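Chapter 4
Reading the Brochure: Two-Armed Kits and What You Pay For

Every seller of a two-armed robot has a bowl-stacking demo. It is the trade's version of the test drive around the block, and it tells you about as much. This chapter takes one product, the Arnico tabletop kit sold by Kallmont, and asks what a buyer can learn before the invoice arrives.

The kit comes with 2 arms, two grippers, a camera on each wrist and one up top for the overview. The manual runs to 58 pages, a good many of them about bolts. Kallmont lists a support plan separately, under the cheerful heading "Peace of Mind," and rates the gripper pads for roughly 3000 grasps. What happens at grasp 3001 is left to the reader.

We will start with the bowls, as everyone does.

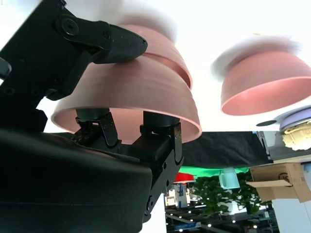
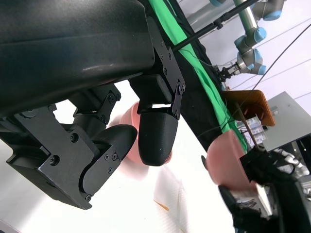 Bowl stacking, wrist cameras. 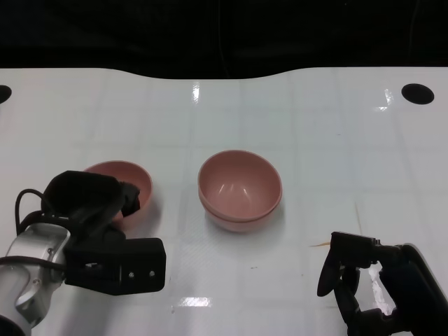
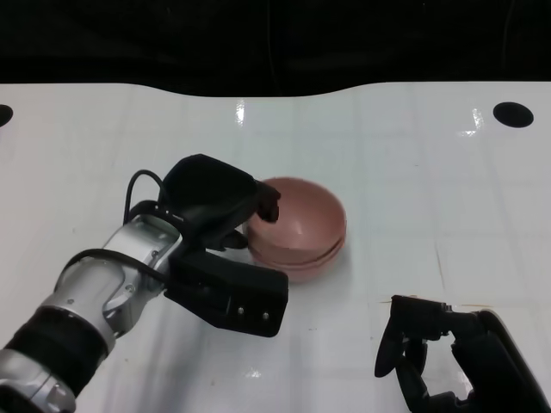 The same job from the overhead view.

A bowl is a kind object to choose. It has a rim to pinch, it forgives a sloppy approach, and its neighbor will usually guide it home. Ask the seller for a mug with a handle, or a wet plate, and note how long the reply takes.

Semeniuk, a rival supplier, quotes its success rate per grasp. Kallmont quotes per finished stack. The two numbers can't be compared until you know how many grasps go into a stack and who picked up the dropped ones – a matter the brochures treat with great delicacy. The buyer at Flindilley, whose case we follow through this chapter, asked both firms for their raw logs in July. One sent a file with 1481 attempts in it. The other sent a calendar.

Before reading on, write down the three objects in your own shop that you would least like to hand to a stranger. Keep the list nearby. Section 4.1 begins with it.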